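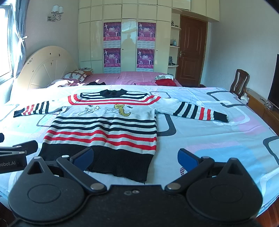 10/14/21

Signe Toft rang before I'd finished breakfast to ask whether I'd "come round to" the festival yet. I haven't. I told her I'd read the programme again, all of it, and I still can't find the part where somebody plays a tune from beginning to end.

Skarkus is going to be in June, in the big field at Bodholm, over 3 days. They want 2000 people. Last summer's open-air concert got 300 and the queue for the toilets went back past the gate, so I'd like to know what they think will happen with 2000. I asked at the meeting on the coast road and was told it was "being looked at". The man with the laptop wrote something down. It may have been my question, it may have been his shopping.

The programme so far, copied out so I can be cross with it properly:

- Opening night: Junoleo, headlining. Two brothers and a lot of lamps, from what I can gather. I listened to one track twice. It started well and then went on for eleven minutes.
- Second day: "healing sound walk", meet at the barn, bring a blanket. It doesn't say who is being healed or of what.
- Second evening: the Fogh stage, named after the brewery, who are paying for it and will be the only people selling beer anywhere near it. Funny, that.
- Last day: craft tent, choirs, comedy, and something called an "open fire of voices" which I'm hoping is a printing mistake.

The choirs are the one thing I'd pay to hear and they've been put on at ten in the morning, when half the campers will be asleep and the other half looking for tea. Our lot have been given fifteen minutes. We can't get the altos on to a stage in fifteen minutes.

Then there's the price. A weekend ticket costs more than I spent on music in the whole of last year, and camping is extra, and so is parking, though the field is the same field. They say locals will get "a fair rate". I've asked twice what it is. When a thing is fair people will usually tell you the number.

Signe thinks I'm being sour. She put her name down for the sound walk on the first day of booking and has been very cheerful about it ever since. I said a village that couldn't keep a folk club going for two winters isn't suddenly going to fill a field, and she said the folk club failed over the heating and had nothing to do with the music. She has a point there. It was perishing in that hall. I remember playing the second half in gloves with the ends cut off, and the accordion wheezing like an old dog.

Rain all afternoon. Went through the old set lists and threw away most of them. Kept the midsummer one for the waltz. 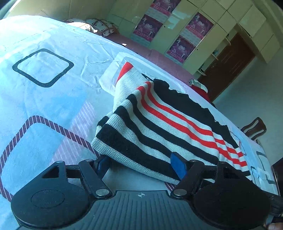

Signe, on the phone again after supper, said that I'd moaned about the open-air concert for months as well, and then stayed until the last song and missed my lift home. She wanted to know what I'd been doing at the front if it was all so dreadful.

I said I'd been checking the sound. She laughed for rather a long time.

Anyway, she wants me to ask them for a proper evening slot for the choir. I'll write tomorrow and ask for forty minutes, indoors if it's wet, and the local rate in writing. I expect I'll get a leaflet. Need to find the address, and new strings before practice, the A has gone dull again.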